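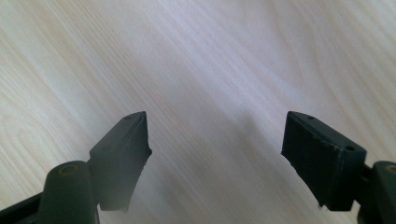

Figure 7.1 Open fingers over bare wood, seen from the gripper's own camera.

Chapter 7
Before the Grasp: Working Out What the Camera Is Telling You

I have spent more Saturday afternoons than I'd like to admit looking at pictures very like Figure 7.1. Two dark fingers, a lot of pale tabletop, no object. If you're coming to this chapter straight from the planning material in Chapter 6, you may be itching to get on and pick something up, and we will (Section 7.4, I promise!), but I want to spend a few pages on the empty gripper first. Most of the bugs I've chased in grasping code were already sitting there in a view like this one, waiting for an object to come along and get the blame.

Let me tell you about one of them. When I was writing the first version of Kerix, the small perception library we use throughout this book, I had a routine that decided whether the gripper was holding anything. It took the patch of image between the fingertips, compared it with a stored picture of the empty table, and if enough pixels had changed it said "holding". Lovely. It worked all morning on the bench at Kovdale. After lunch the sun came round and the routine announced, with great confidence, that we were holding something in 63 frames out of the next 600. The gripper was open the entire time.

Have another look at the figure and you can probably guess what went wrong. The wood between the pads is a little darker low down, where a soft shadow falls, and the upper part is so bright that the grain has nearly gone. Neither of those things stays put. Move the hand and the shadow moves with it, change the light and the bright part spreads or shrinks, and the long diagonal streaks in the wood slide about underneath the whole business. My stored picture of the table was only any good for one pose at one time of day.

What does stay put, or very nearly, is the gripper. The camera is fixed to the same tool as the fingers, so for any given opening the knuckles and pads ought to land on the same pixels every time, whatever the table is up to. I was comparing the part of the image that changes for a hundred dull reasons and ignoring the part I could have predicted. This chapter is mostly about putting that right, and we'll do it in stages.

First we'll build a finger mask. A mask is a second image, the same size as the first, holding a one wherever a pixel belongs to the gripper and a zero everywhere else. With dark green plastic on pale wood you could get most of the way with a single brightness threshold, and I'd encourage you to try it, partly for the pleasure of seeing it work in one line and partly so you can watch it fall over on a dark table in Exercise 7.3. The upper faces of the pads catch some light, too, so a threshold set too low will nibble bits out of them.

Then we'll estimate the opening from the mask. Your first instinct will be to find the inner edge of each pad and subtract. Mine was as well. But look at the inner edge of the left pad: it's ragged and chipped, and an edge detector will hand you a slightly different answer depending on which chip it happens to like. We'll fit a line to the whole edge and let the odd tooth be outvoted. You could also use the little round holes in the upper faces of the pads as landmarks, and Section 7.3 does that, with a warning about how faint the one on the left is.

After that comes the filter. One frame is a poor witness, so Kerix keeps a running estimate of the opening and nudges it with each new image. I used to teach this with the full Kalman machinery from the start, and I've stopped doing so. We begin with a plain weighted average, get annoyed by its lag, and bring in the better tool at the point where you want it.

Only then do we go back to the question I got so wrong at Kovdale, and ask whether there's anything between the pads.

A word on the software. The listings run against the Skavitz recording set that comes with the book, which has 908 frames in it, split between open, closing and closed. Unpack it next to your Chapter 6 folder and run check_frames before anything else. If it complains about timestamps, you've got the June copy, and you'll need the newer one. Readers using the Kawaguchi simulator can follow along as well, but do switch the surface texture on. The default table is flat grey, and every method in this chapter looks brilliant on flat grey.

You'll need the pinhole camera model from Chapter 3 and the frame transforms from Chapter 4. If it's been a while, reread page 73, where we worked out which way round the tool frame points. I still get it backwards and have to check.

7.1 Making a finger mask

Start by loading a single frame, any one from the open group, and converting it to greyscale. Plot the histogram before you do anything clever with it.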